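The shop that mends things

Repair used to be an ordinary trade. Most high streets had somebody who would look at a toaster or a radio, and most people knew which of their neighbours owned a soldering iron. Then new goods got cheaper, and the shops went one by one.

Séverine Marchal opened hers in December, in a former shoe shop with a flat above it. She had spent 19 years servicing kitchen appliances for Prorner and was tired of telling customers that a machine with one broken part should be replaced. Her rule is simple. If a repair costs more than half the price of a new one, she says so before she starts.

Kettles and vacuum cleaners make up most of the work. Lamps come next, then hair dryers, then what she calls "the sentimental shelf" – old mixers, mantel clocks, a record player that belonged to somebody's aunt. She charges a flat fee to look at anything, and takes it off the bill if the job goes ahead.

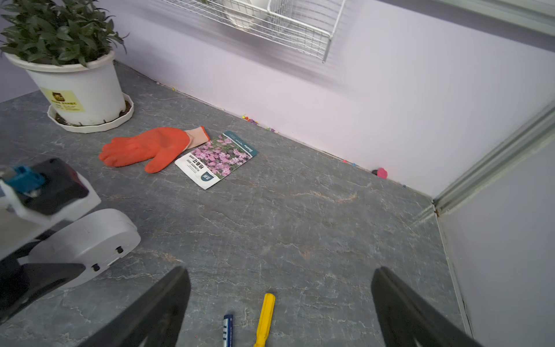

Corentin Perrin

The hard part is spares. A switch for a well-known vacuum can be found in a few minutes, but a hinge for a six-year-old coffee grinder may not exist anywhere. Marchal keeps dead machines in the cellar and strips them as needed. Her supplier, Pascal Tessier, buys up old stock from closed workshops and once sold her a box of 285 fuses for the price of lunch. She is still using them.

Glue is the other problem. Many small appliances are now sealed shut, and opening one without cracking the case takes patience and a thin blade. "If I see screws, I'm happy," she says. "Screws mean somebody thought about me."

Her customers are a mixed lot. Pensioners come in the mornings, students after four. Ming-te Cheung, who lives two streets away, brought in a rice cooker he had owned since university. The thermostat had failed. He paid less than he had expected to and came back the next week with a fan.

Marchal hopes to take on an apprentice before the summer.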